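4. Setting up the water softener

4.1 Before you start

Read this section to the end before you open the valve. The Remden softener must stand on a level floor, near a drain, and not in a room where it can freeze in January.

Close the main water valve. Open the lowest cold tap in the house and let the pipes run empty.
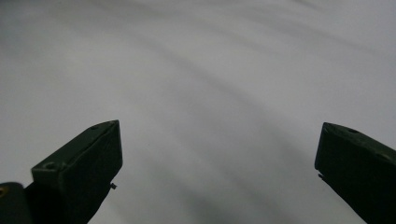 1. Push the two hoses onto the connectors at the back. The arrow on each connector shows the direction of the water.
2. Tighten the nuts by hand, then give a quarter turn with the wrench. Do not use more force. The thread is plastic and it breaks easily.
3. Lead the drain hose to the floor drain. Leave a gap of 2 inches between the end of the hose and the drain.

CAUTION: Never connect the softener to the hot water line.

4.2 Filling the salt

4. Lift the lid and pour in the salt tablets. The tank takes 100 pounds. Do not use table salt or salt for roads.
5. Close the lid until you hear the click.

Note: In the first days the salt level goes down faster than later. It is normal.
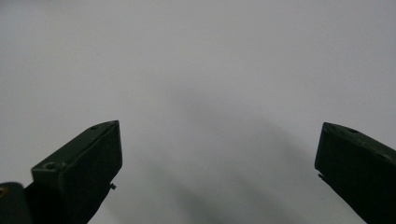

Plurnberg Customer Service, Home Water Team

4.3 First rinse

6. Open the main valve slowly, only halfway, and wait until the air has left the pipes.
7. Hold the RINSE key until the display shows 61. This is the code for the first rinse, it is not an error.
8. When the display goes dark, open the main valve fully and close the cold tap.
9. Look at both nuts again after one hour. If there is a drop, close the valve and repeat step 2.

Note: After more than 700 gallons the softener starts to clean itself at night. You will hear water in the drain.

Questions about this section: ask for Ebbe Ljungberg or Aitana Carretero.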